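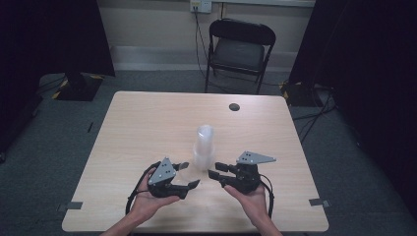 Home Our work Join us Places Contact

Search this site Type a word Go

Call for participants: table tasks with cups, spring round

Thongsuk is looking for adults who like calm, careful work with their hands. In March we will hold the next round of our table sessions, and we have places for 70 participants. You do not need a diploma or previous experience. Many people who came to us before had worked in cafés or canteens, and for them the movements were familiar, but this is no condition.

What you will do

You sit at a table and work with clear plastic cups. The main task is to take one cup from a stack, stand it on the table by itself, and later put it back so that the stack is straight again. It sounds like a small thing. After some time you will notice that nested cups like to come out in pairs, and that a tall stack leans if the last cup is pushed in on one side. We ask you to work at your own speed and to keep the rest of the stack standing.

All the work is done with both hands, and you work slowly. Most people find the left hand slow at first. You will get time to practice before the first task begins, and Boonmee Suwannarat, who leads the sessions, will show you how to work without getting tired in the wrist. 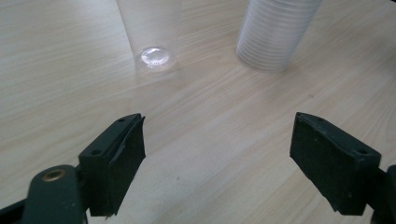 One session takes four hours with two breaks. Each participant comes for five sessions, which may be on different weeks. In every session there are ten short tasks, and between them you put the table in order for the next one. If a cup falls, you pick it up and continue. Please do not apologize to us for it -- everybody drops cups.

Who can take part

You should be 18 or older, and able to use both hands without pain. Glasses are fine. Clear cups on a light table are not easy to see for everyone, so if you have difficulty with transparent objects, please write this in your message and we will talk about it before you travel. Please come with short or rolled sleeves and leave rings and bracelets at home. You must be able to follow simple spoken instructions in English.

What we offer

Participants are paid by the hour, breaks included, and the money is sent after each session. Bus or train tickets inside the city are paid back if you keep them. There is coffee, tea and a warm lunch. Tell Eirini Balaskas about allergies when you receive your dates.

How to apply

Send a short message to Seija Hyvönen through the contact page, with the title "Cups". Write your name, the days when you are free, and which hand you write with. A CV is not necessary. We answer all messages, but it can take one week. If you cannot come to a session, please tell us the day before, so that we can invite a person from the waiting list.

Posted Sunday, November 10, 2019

Recent calls
Folding towels and napkins -- places filled
Packing lunch boxes, morning group
Session assistant, part time
Setting the table for two -- waiting list only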